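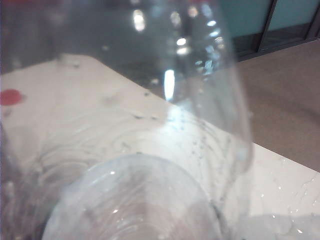 A robot gripper holds things by friction. Friction is the force that stops two surfaces from sliding past each other. When water gets between a rubber finger pad and a smooth object, friction drops, and the object can slip. A clear plastic bottle with small beads of moisture on it, above a table with droplets scattered across it, is a hard job for this reason.

What went wrong at Skavville

In September, a sorting robot called Brallano began to drop bottles. It had made 1,485 lifts. On dry bottles, 100 lifts in a row gave no drops. On wet bottles, only 85 out of 100 stayed in the grip.

Engineer Eleri Lougher read the robot's log, a list of everything its sensors record. The log showed 2 faults.

Fault one: the finger pads were worn smooth. The grooves that let water escape were gone.

Fault two: the software did not check for slipping. After a bottle fell, the arm kept moving as if it still held something.

The repair

New grooved pads were fitted. The program now compares finger position before and after each lift. If the fingers close too far, the arm stops and a yellow light comes on.

Safety rule

Water on the floor is a slip hazard for people too. If you see a spill near a robot, stay behind the line and tell an adult. Never reach in to wipe it up while the robot has power.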